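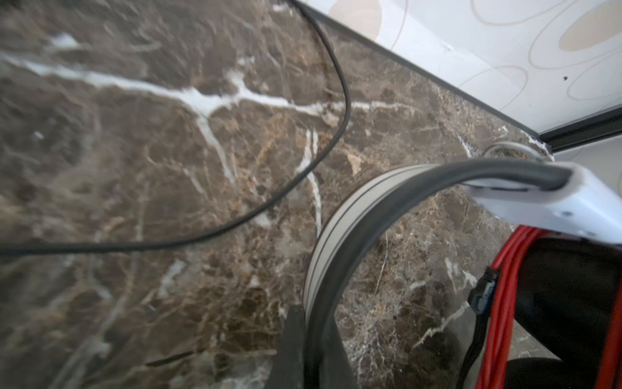

Brown marble countertop with white veins.

Omow Recall Notices

Reminder messages sent by dental offices to patients due for a cleaning, with a label for the patient's next action. Version 2, updated 9 April 2023.

Contents

notices.csv: 400 messages, one per row
offices.csv: office code, town, opening hours
labels.txt: label definitions

Columns in notices.csv are notice_id, office_code, channel (text, email or letter), body, and outcome. Outcome is one of booked, declined, no_reply. Line breaks in body are stored as \n. Files are UTF-8; the office name Çınar will not display correctly if the file is opened as Latin-1.

Source

Messages came from two offices, Andbridge and Çınar, both in Clonville. Andbridge supplied 220 and Çınar the rest. Patient names, phone numbers and appointment times were replaced with tags such as [NAME] before export. Letters were typed in by hand from paper copies, and spelling errors in the originals were kept.
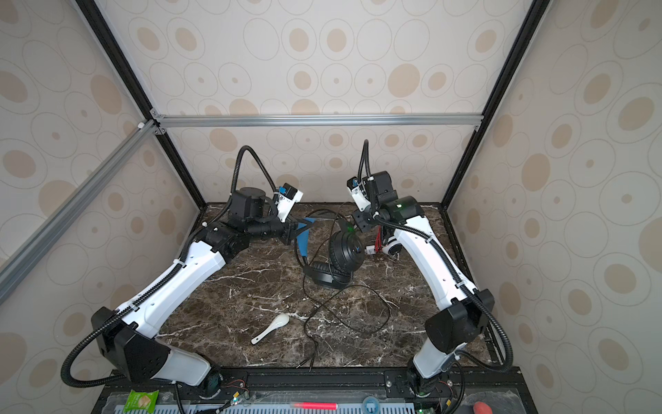 Known problems

In 53 rows the outcome is no_reply although the patient may have called the front desk. Calls were not logged before August. Treat these rows as unlabeled; they have a 1 in the flag column.

Çınar sends a second reminder and Andbridge does not. Second reminders have the suffix -b in notice_id and should stay in the same split as the first. 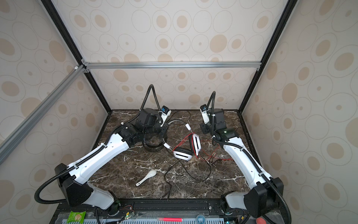
A user of version 1 asked whether declined includes patients who moved to another dentist. It does, if they told the office. Patients who left without notice are under no_reply.

Use

Free for research and teaching. Do not try to restore the tagged fields.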